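Steel mixing bowl for bread dough, wide or deep?
Forum: Kitchen things

wikley_baker
20 November 2020
Hello all. I look for a bowl for bread dough, 300 g of flour, sometimes more. In the shop I saw the Rustis and the Skov. Which shape is better, please?

Drillow
I would take the wide one. Mine is shallow with a rounded rim, and the polish inside is like a mirror. 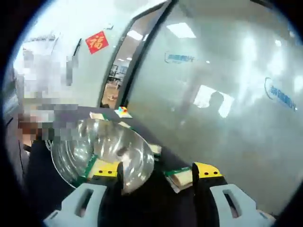

Drillow

It is stainless steel, so I am not afraid for the colour of it. I fold the dough directly inside -- there is much place for the hand.

skov_fan358
I don't agree. In a shallow bowl the flour goes over the side and onto the bench. Deep is better, and you can cover it with a tea towel.

Drillow
For a mixer, yes. By hand I favour wide. I have had it since May and I did not lose much flour.

wikley_baker
Thank you both. I mix by hand, so maybe wide. Does the polish get scratches from a metal spoon?

skov_fan358
Mine did, after two or three loaves. Use a plastic scraper.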